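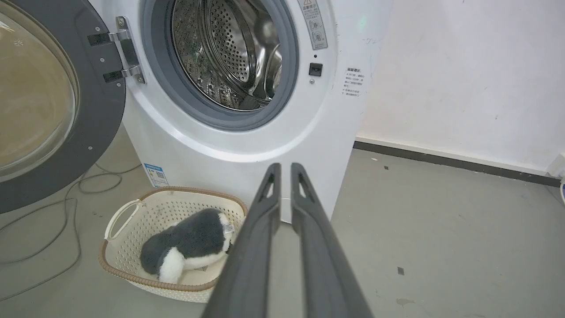
Essigwickel an den Waden gehören zu den ältesten Hausmitteln bei leichtem Fieber. Man mischt 100 ml Apfelessig mit 2 Litern lauwarmem Wasser, taucht zwei Baumwolltücher ein und wringt sie aus. Nach 20 Minuten werden die Wickel abgenommen. Die Tücher kommen danach bei 65 Grad in die Waschmaschine, ein Frontlader mit runder Tür ist dafür völlig ausreichend. Bei kalten Füßen oder Schüttelfrost keine Wickel anlegen.

Witold Żak beantwortet Fragen zu Wickeln und Auflagen in der nächsten Ausgabe. Einsendungen bitte bis Montag, 27. April 2020.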